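Plernow Press announces changes to its science fiction and fantasy submissions process

For release in November

Plernow Press, the independent publisher of science fiction and fantasy, will open to unagented novel submissions for four weeks from the start of November. The window applies to the Prallus imprint, which publishes full-length fiction for adults, and to Brollo, the novella line. The Collado reprint series remains closed to outside proposals.

The last open window produced 3245 manuscripts. Of these, 58 were requested in full and 4 were bought. The first of the four, a generation-ship novel in two volumes, is scheduled for the spring list.
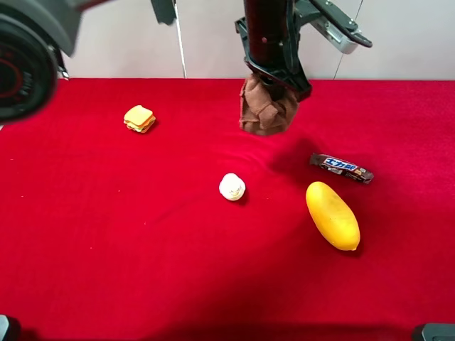 Submissions will be accepted through the form on the Plernow website only. Manuscripts sent by email or post will be deleted or recycled unread. Authors should supply a one-page synopsis, the first three chapters and a covering letter stating the word count. Files must be in .docx or .rtf format, double spaced, with the title and page number in the header. The author's name should not appear in the manuscript file – first readers work from anonymised copies.

Prallus will consider novels of between 80,000 and 150,000 words. Brollo will consider complete novellas of between 20,000 and 40,000 words. Work may be part of a planned series, but the submitted volume must have its own ending. Previously self-published work is not eligible in this window.

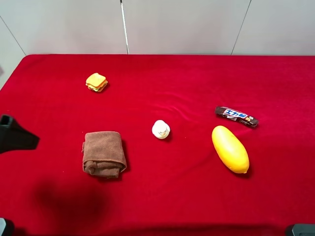 Two rules have changed. Simultaneous submissions are now permitted, provided that the author withdraws the work promptly if it is placed elsewhere. Translated fiction is also eligible for the first time, and translators may submit on an author's behalf with written permission from the rights holder.

Each submission will be read by two first readers, working separately. If their recommendations differ, a third reader will decide whether it goes forward to the editors. The panel has been enlarged to 33 readers for this window. All authors will receive a decision by email, although individual comments will be given only on manuscripts requested in full.

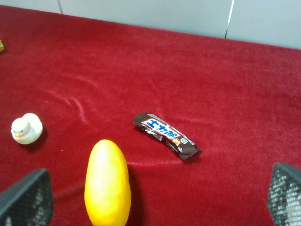
Contracts offered under the window will be on the same terms as those for agented work. Plernow takes English-language print and ebook rights. Audio, translation and screen rights stay with the author unless negotiated separately. No fee is charged at any stage.

The full guidelines, a sample synopsis and the standard contract can be downloaded from the submissions page. Review copies of the spring list may be requested from the publicity department, stating the title and preferred format.

ENDS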